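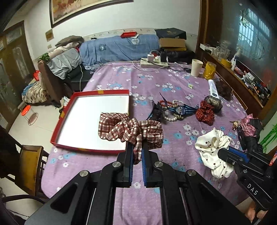

Household machines still slow at tidying, Clollbridge trial finds

Feb 10, 2022

Anyone hoping to hand over the tidying this year may have to wait a little longer, going by the first results from a home chores project run in Clollbridge by the automation firm Pastska. The company spent January on the sort of small, fiddly job that most of us do without a thought while the kettle boils — picking hair ties, bracelets and other bits and pieces off a table and putting them in a box — and it has now published what it learned.

Over the month its grippers made 3,618 attempts at picking up a single item, all of them in ordinary homes, with the family's own belongings and the family's own clutter. When a person held the gripper and guided it by hand, things went very nicely indeed. When a robot arm was left to repeat the same work by itself, it managed 70 per cent of its picks at the first go, and it needed 12 minutes to clear a table that a ten-year-old would have finished in two.

Soft things were the trouble, as anyone who has tried to fold a fitted sheet will readily believe. A cup or a tube keeps its shape when it is squeezed, but a scrunchie sags and twists and has no obvious place to take hold of, and a string of pearls has a habit of bringing its neighbours along with it. Cables lying across a tablecloth caused a fair few muddles too. Pastska says 1,139 of the attempts involved fabric of one kind or another, and that these took up far more than their share of the time.

The picture is brighter on the shop floor. Tomero, which supplies packing equipment to small warehouses, has been trying out similar grippers on its returns bench, where goods arrive one at a time under good lighting and the table is cleared between them. Staff there say the machines now cope with boxed goods quite happily, though loose clothing still goes to a person.

Pastska plans a second round of home visits in the spring, this time with laundry and kitchen drawers on the list. Households in Clollbridge who would like to take part can leave their details at the company's office on Ibrahim Street, and there is no need to tidy up first.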